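Notebook, April, started 9:40

Bench 4, the blue surface again. Margit Bakos left a note on my stool saying the Plavum finish is "settled" and we can stop looking at it. I don't think anything about it is settled, so I'm writing down what I have before it gets rounded off into a yes.

What we were told by Gollton: matte, even color, doesn't show handling, wipes clean with a damp cloth. What I'm willing to sign for so far: matte. The rest I'd like to see for myself.

Color first. Everyone in the shop calls it blue, and the order form calls it blue, and then somebody walks by in the afternoon and says it's gray. I've heard lavender too. I don't believe we have a bad batch. I think the finish is soft enough that it takes whatever light you give it, and we keep judging it under whatever light happens to be on. The Catbridge people sent back a whole set last year over a "shade mismatch" and I would bet my lunch it was their window. Before anyone writes another email about color I want the blinds down and one lamp, same place each time.

Texture. Gollton says smooth. It is smooth to the palm. It's less smooth to a fingernail, and under a raking light you get a fine speckle all through the pale part. Margit says the speckle is dust. Then wiping should get rid of it, and I wiped a test tile twice with a clean cloth and it looked the same to me. She says I wiped it badly. Possible. She can wipe the next one.

Wear. Test tile on the rub jig, rubber pad, light load. Stopped at 600 strokes to look. Nothing I could swear to. Ran on to 2,349, where the counter stuck, so that's the number, even though it's an ugly one. At that point there was a slightly shiny patch if you tilted the tile toward the lamp and no patch at all if you didn't. The supplier would call that a pass. I'd call it a patch you can only see from one side, and customers have two sides to stand on.

Yammine tile, same pad, same load, only 119 strokes before the belt slipped. Not comparable. Please don't put it in the table next to the other one, I know how that ends.

10:50. Moved on to contact at the edge. My worry has never been the broad face. It's the places where the surface turns, where the finish may be thinner and where rubber bears on a small area. Gollton's sheet has one line on edges and the line says "as face." I'd like to know who measured that. 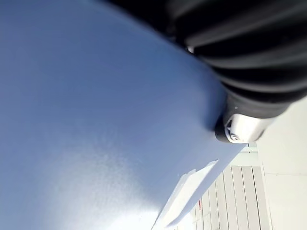
The long curve along the top is the bit I would watch. A ribbed rubber sleeve doesn't press evenly, it presses on its ridges, so if it ever marks I'd expect stripes and not a smudge. A flat pad on a flat tile tells us very little about that, which makes most of this morning's work a warm-up.

Also, the shadow along the lower edge fooled me once already this month. I wrote it up as a scuff and had to cross it out. Look twice, move the lamp, then write.

To do:
- blinds down, one lamp, repeat the color check
- Margit to wipe a tile her way, me to keep quiet
- cut a curved test piece, ribbed rubber, same load as before
- fix the counter
- ask Gollton for the edge numbers again, third time

11:30. Margit read this over my shoulder and says a curved piece is a waste of stock. Cutting one anyway, from the offcut with the bad corner.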